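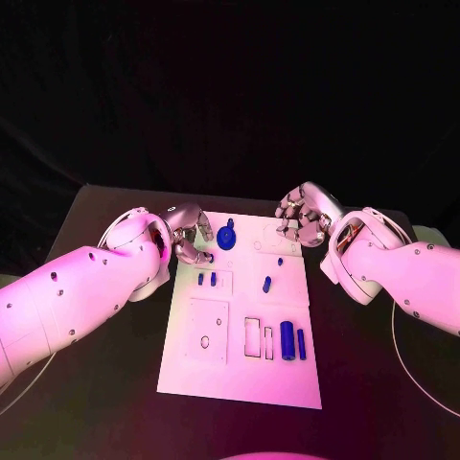 Photo: Edeltraud Kohlhase

Game library gets its own front door at last

If you've lived in Sterkwood for any length of time you've probably climbed the back stairs at the old music school to borrow a board game, and you've probably banged your head on the way down. Well, those days are over! The Sterkwood Game Library opens in its new home on Friday, on the ground floor of the Grulitz building, with a real door that opens onto a real street. I went by to have a look while the shelves were still going up, and I came home with dust on my knees and a game about beekeeping that I'm not supposed to have yet.

For anyone new in town, it works like a regular library. You get a card, you take home a game or a puzzle, you play it at your kitchen table for a couple of weeks and you bring it back with (please) all its parts. The catalog stands at 427 titles right now. That covers everything from wooden stacking toys for toddlers to one monster of a railroad game that I have checked out twice and finished zero times. My brother-in-law says we were reading the rules wrong. He may be right, but he wasn't there at midnight trying to get coal to the coast.

The move has been in the works since spring, when the music school needed its upstairs rooms back for lessons. I'll admit I was worried. Rents on Maruyama Street have gone up a lot, and the first place the library looked at had a lovely big window and a basement that flooded. The Grulitz building used to be a carpet showroom, so it's wide and flat and has a loading door at the back. Strollers will fit, and so will wheelchairs. You could get a couch in there, and somebody did, a long green one that came out of the dentist's waiting room and still smells a little minty.

Edeltraud Kohlhase has been running the place from the start and I caught up with her between deliveries. She was sorting envelopes of spare pieces into a cabinet with tiny drawers, which she'd picked up from a hardware store that was closing. "People think the games are the collection," she told me. "The spare parts are the collection. I can replace your missing sheep." She really can, too. I asked about a purple pawn we lost behind the radiator three winters ago and she had one in my hand before I'd finished describing it.

I asked what she was looking forward to most and she said the sink. The old rooms didn't have one, so anything that came back sticky (and you would be amazed what comes back sticky) had to be carried down the hall in a bucket. The new sink is deep, it has hot water, and she turned the tap on and off for me a few times so I could appreciate it.

So what's changing, apart from the plumbing? The hours, for one thing. The library will now stay open on weekday evenings, which is good news for those of us who could never get up there before closing. Saturday mornings stay as they were. You can borrow 4 items at a time on a household card, up from 2, and puzzles no longer count toward your limit at all. That last bit is going to be dangerous at my house. I have a card table in the spare room that hasn't seen daylight since last fall.

The household card is $60 for the year, same as before. If that's a stretch, ask at the desk about the reduced card. You don't fill in any forms and you don't have to explain yourself. Cards from the old location are still good, so don't throw yours out. I say this as someone who threw hers out.

There's also going to be a play room, which is the part I'm most excited about. It's at the back, past the shelves, with good overhead light and tables you can book for an evening. The beginners' chess group is moving over from the diner and the Wednesday dominoes crowd has already claimed the table nearest the heater. They didn't book it. They just put a cushion on each chair and that seems to have settled the matter. A cribbage night is on the wish list if enough people sign up, and the sheet will be on the counter by the door. I've put my name down in pen, so now I have to go!

Families should know that the toddler shelf has been moved down low and right up front, where little ones can reach it. This was a point of some debate. One parent I spoke to, who was helping carry boxes in, thought it would be chaos. Another said it was chaos before and at least now it'll be chaos near the exit. There's a rug, there's a gate, and the puzzles with the very small pieces are well out of reach on the top row.

Now for the gripes, because I promised a neighbor I'd pass hers along. Parking is not great. There's a short strip in front, mostly taken up by people getting coffee, and after that you're circling the block. If you're bringing back something heavy, use the loading door on the alley side and ring the bell. The bus stops at the corner of Maruyama Street and it's an easy walk from there, though I wouldn't want to do it with the railroad game under my arm. A bike rack is on order. Also, the book-drop style return slot is too narrow for most of the boxes, so for now it's good for card games and not much else. A wider one is being looked into, and in the meantime please don't leave games on the step. It rains.

Donations are welcome again after a long pause during the packing. What they're hoping for is two-player games in decent shape, anything with large print, and jigsaw puzzles that somebody has put together lately and can swear are complete. What they don't need is more trivia games from the eighties. There's a whole crate of those already, and half the answers have changed. If your box is falling apart but the insides are good, bring it anyway. They have a roll of book tape the size of a dinner plate and they like using it.

As for the upstairs rooms, the music school has already moved a cello class in. I walked past the other evening and heard something that was very nearly a tune. I'll miss the place a bit, I guess. My kids learned to count money up there, mostly by cheating each other out of it, and there was a window seat where you could see clear down to the river in September. But I won't miss those stairs.

Doors open at 4 p.m. on Friday, with cider and a few games set up for anyone who wants to sit down and try one. The Grulitz building is the brick one with the green awning, two doors past the shoe repair. Look for the dominoes players, who plan to be there early. And if you see me, I'm the one sneaking a beekeeping game back onto the shelf.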